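Ticket 837: el tapón dosificador no enrosca recto y pierde
Estado: resuelto
Abierto: 2021-02-23
Producto: recambio de botella y tapón, línea Zikent
Categoría: lavadero / envases

Mensaje inicial

¡Hola! Antes de nada, estoy encantada con el sistema de rellenado de Omari, llevo desde agosto usándolo para el suavizante y ya he pasado también el detergente y el jabón de fregar. El problema viene con la última botella. El tapón grande entra torcido, da media vuelta y se queda ahí. Si tumbo la botella en el fregadero, gotea por un lado. He medido lo que se escapa en una noche con un vasito: unos 200 ml, que es muchísimo suavizante.

Lo que he probado hasta ahora:
- aclarar la rosca con agua templada
- secarla con un paño y volver a cerrar
- cambiar el tapón por el de la botella vieja (mismo resultado)

Respuesta de soporte

Gracias por escribir con tanto detalle, ¡así da gusto! Que falle con los dos tapones nos hace mirar primero al cuello de la botella. ¿Podrías pasar la yema del dedo por el borde, en seco, y decirnos si notas una rebaba? Comprueba también que la junta interior esté plana. En los tapones Zikent la junta va suelta y a veces se dobla al lavarla.
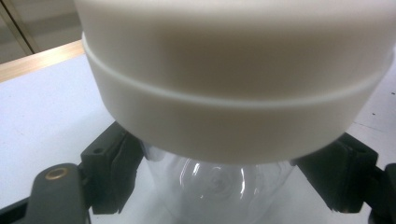 El apriete es lo que más dudas da con estas botellas, y es fácil cogerle el truco. Deja la botella de pie sobre una superficie firme, apoya el tapón sin girarlo y muévelo un poco hacia la izquierda hasta notar que la rosca cae en su sitio. Luego gira a la derecha sin fuerza. Toma como guía el reborde que rodea el tapón blanco: míralo de frente, a la altura de los ojos, y compáralo con la superficie de apoyo. Si un lado queda más alto, afloja del todo y empieza otra vez.

Segundo mensaje

¡Había rebaba! Pequeñita, pero se engancha en la uña. Y la junta estaba doblada, así que eran 2 cosas a la vez. He alisado la junta y ahora baja bastante más, aunque el último cuarto de vuelta sigue duro. ¿Puedo lijar el borde?

Respuesta de soporte

Mejor no lijes, el polvillo acaba dentro. Te mandamos una botella nueva desde el almacén de Bandgate, sin coste. La junta de repuesto es de Le Goff, algo más gruesa, y va en el mismo sobre. Guarda tu tapón, que sirve.

Último mensaje

Recibida y montada. El tapón ha entrado a la primera con lo de girar antes a la izquierda (¡qué maravilla, lo hago ya con todos los botes de casa!). La he dejado tumbada toda la noche sobre papel de cocina y ni una gota. La botella vieja la uso para regar las macetas de la galería, sin tapón va perfecta. Por mí podéis cerrar.

Nota de cierre: sustituida la botella, junta cambiada. Añadir el paso de la junta doblada a la hoja de montaje.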